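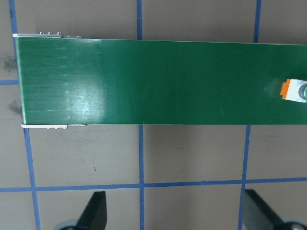

According to one comment under my last review, a standing stool is only a bad chair for a high price, and a person who is tired should sit down properly. I thought about this comment for a long time, and I bought the stool anyway. Now I have used the Skonitz 1332 for four months and I can give my opinion.

First, what it is. The Skonitz is a high stool with a tilting seat, made for people who stand at work. You do not sit on it fully. You lean, and your feet stay on the floor and carry part of your weight. I pack dried tea and spices for a small shop, so I stand from eight in the morning until lunch, and again for two or three hours after it. By the spring my lower back was complaining every evening.

Assembly

The stool came in one box from Studard, the online store. The seat, the column and the foot were separate, and the column just pushes into the foot. The paper instructions have only drawings, and the drawing for the tilt lock is wrong: it shows the lever on the left, but on my stool it is on the right. I lost half an hour with this. After I wrote to Studard, they answered politely the next morning and sent a better file. I would prefer a correct paper in the box.

Comfort

The first week was not pleasant. I had pain in the front of my legs, and I kept sliding forward. My mistake was the height. I had set it low, like a normal chair, and it must be much higher than you expect. When your hips are clearly above your knees, the sliding stops. I also changed my shoes, as the old ones had a very smooth sole.

From the third week I was happy. I lean for a while, then I stand, then I lean again, and I do not notice when I change. My back is better in the evening. It is not perfect, and on heavy days I still lie down on the carpet when I come home. 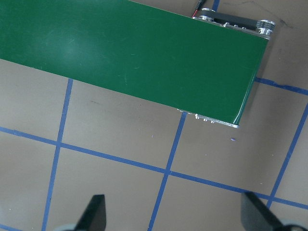

The green belt at its end roller, with the drive pulleys behind.

The seat

The seat cover is a gray fabric, quite rough. It is good against sliding but bad for dust. Turmeric is my enemy here. A damp cloth makes the yellow mark bigger, so brush it off dry first and wash later. The cover comes off with a zipper, but the zipper is short and you need patience. A second cover can be ordered separately (part 1118). I ordered it in July and it fits well, although the color is a little darker than the first one.

Noise and stability

The foot is round and has a rubber ring under it. On concrete it holds very well. On a tile floor mine makes a small squeaking sound when I turn, especially in the morning. The tilt itself is silent. I am a tall person and not a light one, and I never felt that the stool would fall.

Compared with the Susar

Before this one I borrowed a Susar 1609 from a neighbor for two weeks. The Susar has a wider seat and a softer foam, and for short use I liked it more. But its height lever is under the middle of the seat, and every time I had to bend down and search for it with my hand. On the Skonitz you reach the lever without looking. If you share the stool with a shorter colleague, this is important.

What I would change

A correct drawing for the tilt lock. A longer zipper. A handle on the back of the seat, because the stool is heavy and there is no comfortable place to hold it when you clean the floor.

My rating is 4 out of 5. For a kitchen at home I would not buy it, it is too expensive for peeling potatoes. If you stand on a hard floor most of the day, try it for at least three weeks before you decide, and put it higher than feels right. Studard accepts returns, but you pay the shipping yourself, so keep the box.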